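Box packing demos: how messy should the pile be?
Posted by Pushpa Tyagi, 2/22/23

I'm gathering two-handed examples for a policy that has to put small household stuff in a box. One gripper per hand, a living room table, whatever toys and odds and ends are lying around. My model has now learned to hover over the box with great dignity.
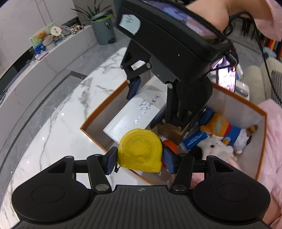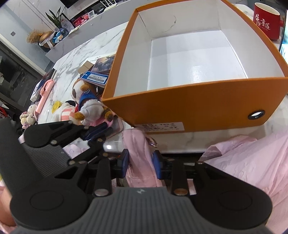

Should I tidy the start positions between takes, or leave them random? I do 6 takes and then reshuffle.

Ward Timmermans
Reshuffle every take. With 6 from the same layout it learns the layout, and you've built a very expensive tape recorder. Move the box too, a hand's width is plenty. And check for pauses at the start of your takes. If you stand there thinking, it will learn to stand there thinking. I cut mine and the hovering mostly went away.

Sushil Pal
more data

Ramil Tagle
What Ward said, plus keep the fumbles if you recover from them. I threw mine out in December and got a robot that had never seen a mistake and made 7 in a row.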